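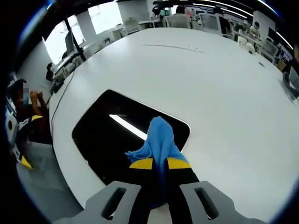 The Nollis cloth, light blue, at our white table.

I bought the Nollis screen cloth in August, a pack of 6 for the whole office, after Xinyi Yao complained that our tablet was full of fingerprints. I have used it every working day for eight weeks, so I think I can give a fair opinion.

The cloth is thin and very soft. It takes away finger marks well when it is dry, and for older spots I put two drops of water on one corner. I did not see any scratch from it. On glossy black glass you notice every small line of dust, and with the Kuvalmont cloth I had before, there was always some left after wiping. 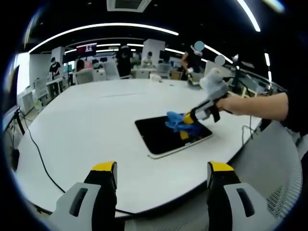 On the tablet. It wrinkles easily.

What I like less is that it does not keep its shape. You fold it nicely in four, and after one minute it is a ball again. My colleague Gilmar Figueiredo says it doesn't matter for cleaning, and he is right, but in the drawer it looks untidy.
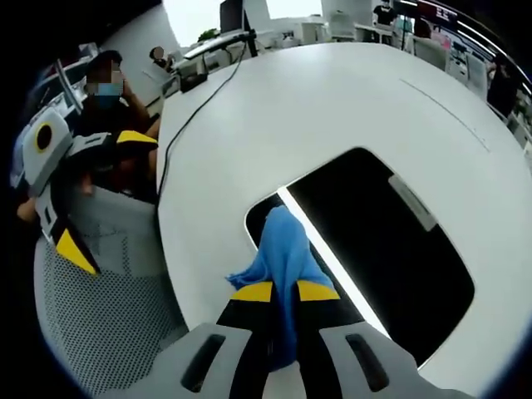
The edges are the weak point for me. One corner is already frayed, and I wash it only on Tuesday, by hand, with mild soap. The seller wrote that the borders are "sealed", and I would not use this word. I asked them about it and they offered me a discount for the next pack, which was polite.

For screens I recommend it. For the table I still prefer a thicker cloth. Four stars of five.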